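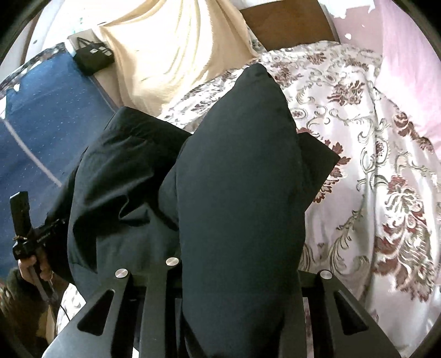

Princombe Short Lets
Bedroom safety check, Flat 2, Dendbridge House
Checked by: Réka Szilágyi
Date: Friday, March 15, 2019
Job ref: 3615

Bed and headboard
Headboard firmly fixed: Yes. Brown wood, no splinters. Bolts tightened at the last visit and still tight.
Slats sound: One cracked near the foot end. Safe for now, replacement ordered.
Legs level on floor: Yes

Bedding and pillows
Bedspread clear of the floor: No, it trails on the window side and someone could trip. Tuck it under the mattress at every changeover. It is the patterned satin one, and it slides off if it is only laid over.
Fluffy cream blanket: Care label missing. Wash cool and do not tumble dry until Aishwarya has found out what it is made of.
Dark pillows: Check seams and zips each time. Navy one passed.
Loose black fabric on bed: Fold and put away before the next guests. Keep off the bedside lamp.
Pink bedding: Shake out and look for white bits. Rewash if they don't brush off.
Fire labels on mattress and bed base: Both present

Electrical
Lamp, left: Pass, 230 V, plug and lead in good order
Lamp, right: Fail. Flex pulled out of the base. Taken away.
Sockets: Pass. No extension leads under the bed.
Heater: Pass, but it was too close to the bedding. Moved to the wall by the door. Please leave it there.

Windows and alarm
Restrictor: Works, stiff
Blind cord cleat: Loose, one screw missing. Refitted on the day.
Smoke alarm: Tested, sounds. Battery due in May.

Comments
Corentin: Slat is on order from Hashemi, part 103. Will fit it when it comes in. Guests can use the bed in the meantime.
Laimutė: Could we have a plain cotton bedspread for this flat? The satin one takes two people to get straight and it still ends up on the carpet.
Réka: Agreed about the bedspread, have asked the office. Right lamp must be replaced before the next let.

Next check: after slat is fitted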